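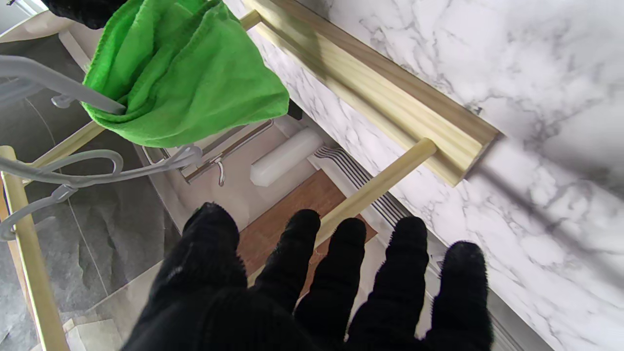

Ondcombe Print Workshop announces new exhibition of linocuts and large-format woodblocks by Dorottya Pintér

The Ondcombe Print Workshop is pleased to announce that its next exhibition will be devoted to the relief prints of Dorottya Pintér, who has worked in linocut and woodblock for most of her career and whose prints have rarely been shown together. The exhibition, titled Suvarna, opens to members on 20th December and to the general public the following morning. It will remain on view until the end of May.

Pintér trained as a sign painter before turning to printmaking, and the habits of that first trade are still plain in her work. Her letters are cut by eye, without a transfer sheet, and she is known for leaving the marks of the gouge standing in areas that another printmaker would clear. Early sheets from her years in Mirkorstead show shopfronts, tram shelters and market awnings, most of them printed in a single dark colour on thin paper. The later work is much larger and more sparing. Figures disappear from it almost entirely, and the lettering, which had been confined to signs and posters within the picture, moves out to fill the whole sheet.

The title of the exhibition comes from the series at its centre. Suvarna is a set of six woodblock prints, each made from several blocks and finished with a deep yellow that the artist mixes herself and has never described in detail. The six prints were made over a long period and were not at first intended as a set. Pintér has said that she recognised them as a series only when she saw the fourth drying beside the first, and that the remaining two were cut with the others pinned up in front of her. They will hang in the main gallery in the order in which they were printed, which differs from the order in which they have been reproduced in the past.

The exhibition has been organised by Hanna Górecki, the Workshop's curator of prints, with the assistance of Béla Juhász, who was Pintér's printer in Mirkorstead and pulled many of the early editions. Mr. Juhász has lent a number of trial proofs from his own collection, several of them with the artist's corrections in pencil. Visitors will be able to compare these with the published state of the same prints. In one case, a view of a tram shelter at night, a whole row of lettering was removed between the second proof and the edition, and the gap was left as an unbroken band of ink.

"Her reputation has rested on a handful of images that everyone knows from posters," Ms. Górecki writes in her introduction to the catalogue. "The posters are good, but they flatten the work. The surface of these prints is very uneven, and much of what she has to say is said there."

A smaller room will be given over to the Filtik portfolio, a collaborative publication to which Pintér contributed alongside Lajos Takács and Javiera Carrasco. Filtik was conceived as a loose gathering of prints on the theme of street lettering and was distributed by hand among artists and booksellers. Complete copies are now scarce. The copy on display belongs to Ms. Carrasco and lacks its original wrapper, but is otherwise sound. Mr. Takács's contribution, a set of alphabets taken from painted walls, has been of particular interest to younger artists working in public spaces, and the Workshop is glad to be able to show it in full.

It is sometimes assumed that the contributors to Filtik formed a school or movement. The correspondence held by Mr. Takács, parts of which will be shown under glass, suggests a more casual arrangement. The letters deal largely with paper, postage and the loan of a press. There is a lengthy disagreement over whether the sheets should be signed on the front or the back -- a question that was never settled, so that each artist followed his or her own preference.

Catalogue

A catalogue accompanies the exhibition, with an introduction by Ms. Górecki, a conversation between the artist and Mr. Juhász, and a list of all known editions. It has been printed in an edition of 700 copies and will be available from the front desk. Members may reserve a copy in advance by writing to the Workshop office. Reserved copies will be held until the end of the exhibition, after which they will be returned to general sale.

The list of editions should be regarded as provisional. Pintér did not keep regular records before leaving Mirkorstead, and some prints from that period are known from single impressions. Readers who own work by the artist that does not appear in the list are invited to contact Ms. Górecki, who is preparing a supplement. Owners' names will not be published without their permission.

Talks and demonstrations

Two public talks have been arranged. In the first, Mr. Takács will speak on painted wall lettering and its influence on the printmakers of his generation. In the second, Ms. Carrasco will discuss the making and distribution of Filtik. Both talks will be held in the main gallery and are free of charge to members. Seating is limited and places should be booked through the office.

Mr. Juhász will also give a demonstration of hand printing from woodblocks, using a block cut by the artist for the purpose. Those attending will see the inking, the registration of the paper and the pulling of a first proof. The demonstration is suitable for adults and for older children accompanied by an adult. Participants in the Workshop's regular relief printing course are encouraged to attend, and the course tutors will be present to answer questions of a technical nature.

Pintér herself does not intend to speak publicly during the exhibition. She has, however, agreed to answer written questions from members, and a selection of her replies will be published in a later issue of this newsletter. Questions should be brief and should reach the office before the opening.

Visiting

The galleries are on the ground floor and are fully accessible. Lighting in the smaller room will be kept low to protect the paper, and visitors may wish to allow a few moments for their eyes to adjust. Photography without flash is permitted in the main gallery. It is not permitted in the room containing the Filtik portfolio and the correspondence, at the request of the lenders.

School groups are welcome by prior arrangement. A short guide for teachers has been prepared and can be sent on request, together with practice sheets based on the alphabets in Mr. Takács's contribution. Groups wishing to use the practice tables should indicate this at the time of booking.

The Workshop's open-access presses will continue to operate during the exhibition, although the large press will be reserved on the day of Mr. Juhász's demonstration. Members with bookings on that day have been notified individually and offered another time.

The Workshop thanks the lenders for their generosity and the artist for her patience in what has been a long period of preparation. Enquiries about the exhibition, the catalogue or the supplement to the list of editions may be addressed to Hanna Górecki at the Workshop office.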